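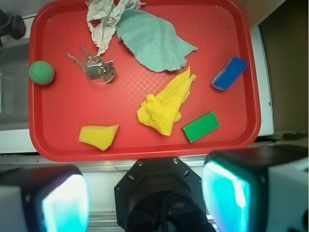 Sorting out the sink-side supplies, posted in parts as I get through it. The starting rule is one tray: everything damp, formerly damp, or suspected of wiping something goes on it before any decision gets made. The red plastic one does well because it has a raised rim and rounded corners, so a cloth can be dragged out of the corner without catching. The keys went on it too, and those are not a cleaning supply. They go on the hook by the door before anything else happens.

2/ Scope. Sponges, cloths, paper towels. Brushes and scourers are a separate job and I will do them in November when the cabinet gets emptied anyway.

3/ Sponges first. My categories are dishes, surfaces, and floor. A sponge can move down that list and never up. Once it has touched the stove top it does not go back to plates, regardless of how it has been rinsed.

4/ Color is how I enforce this. Green is dishes. Blue is counters and sink. Yellow is anything below knee height. It only works if the replacement is the same color as the one it replaces, so I buy single-color packs and ignore the assorted ones even when they are cheaper.

5/ The blue one has a worn, paler patch at one end. Mine wear there first, at the end I press down with. At that stage it moves to floor duty, which breaks the color rule, so I cut a corner off to mark the demotion. Notched = floor. Any color.

6/ The yellow wedge is a cut piece. Wedges are for the channel behind the faucet and the slot where the drawer runners sit. A full block bridges the gap and cleans nothing. Cut them with a bread knife, long strokes, no downward pressure. Scissors crush the edge.

7/ Cloths. Two types in rotation: a flat woven dishcloth and a nubby terry one. They are not interchangeable.

8/ Woven is for wiping and for glass. It leaves less lint and dries faster over the faucet. Terry is for spills. It holds more and gives it back reluctantly, so wring it twice.

9/ Frayed edges on the teal dishcloth. I tolerate fraying up to the point where threads come off in the drain strainer. Then there are two options: hem it, or cut it down to rags. I have hemmed exactly one dishcloth in my life and will not be repeating the exercise.

10/ Wash settings, for those who asked last time. Cotton cloths only, 200 °F is not something a home machine will give you, so stop quoting it at me. Hottest cycle available, no softener. Softener coats the loops and the terry stops absorbing. Dry fully before folding.

11/ Someone will mention the microwave. I do not microwave sponges. I replace them.

12/ Replacement interval here is two weeks for dishes, four for surfaces, and floor until it falls apart. Anastasia Michailidis runs hers to one week across the board and considers mine lax. She may be right about the dishes.

13/ Paper towels. A crumpled sheet on the tray is trash and goes straight out. I mention it only because the habit of keeping a "still good" half sheet beside the sink is how I ended up with a damp wad behind the soap for most of a summer.

14/ The Weson roll I buy has 80 sheets. I keep it inside the cabinet, one door away. Moving it off the counter cut use noticeably - the extra step is enough to make you reach for a cloth.

15/ The ball. Small, green, dimpled all over. It is not a sponge and has no category. It goes in the drawer with the string.

16/ Storage after sorting: sponges on edge in a wire rack, never flat. Cloths over a rail, single layer, no overlap. Spares go in a lidded Fesham box on the top shelf, dry stock only.

17/ Label on the box is masking tape and a pen. Waraporn Thaweesak suggested writing the opening month on each pack. Adopted.

18/ Last item is the tray itself. Fine crosshatch texture on the bottom, so a flat wipe skips the grooves. Dish soap, brush on the diagonal, rinse, then the other diagonal. Stand it upright to dry - flat, it holds a film of water in the pattern overnight.

19/ Brushes next. If you have a view on wooden handles, put it under this post and not in my messages.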